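The robotics club at Pillthorpe starts at four, when the building is quieting down and somebody has remembered the snacks (usually Lesia Zhuravel, bless her). I came for an hour in August and stayed until they threw me out, and I can't say I minded one bit.

The first thing I learned is that a great deal of robotics happens at floor level.

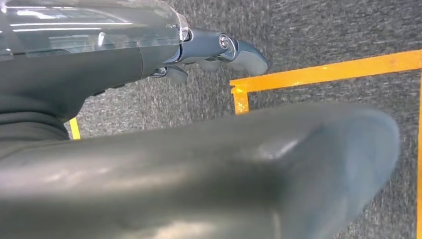 A robotic finger just over the carpet, near a corner of the taped outline.

Thịnh Phùng, who coaches the club, has kept a log of practice runs since the spring, and it stood at 1,620 when I visited. He read me a few entries with real pride, including the bad ones. Nearly 80 of them say only "try again," in several different kinds of handwriting! 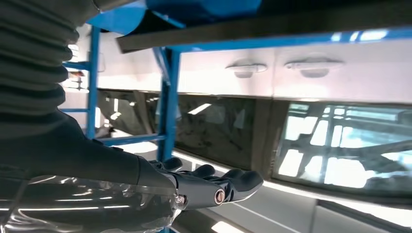
The club has 27 members now, up from 20 last year, and they argue cheerfully about everything: how wide to open a hand, how slowly to bring it down, whose turn it is at the keyboard. Lesia wants to take a team to the Drillau meet next, and she already has the sign-up sheet taped to the door.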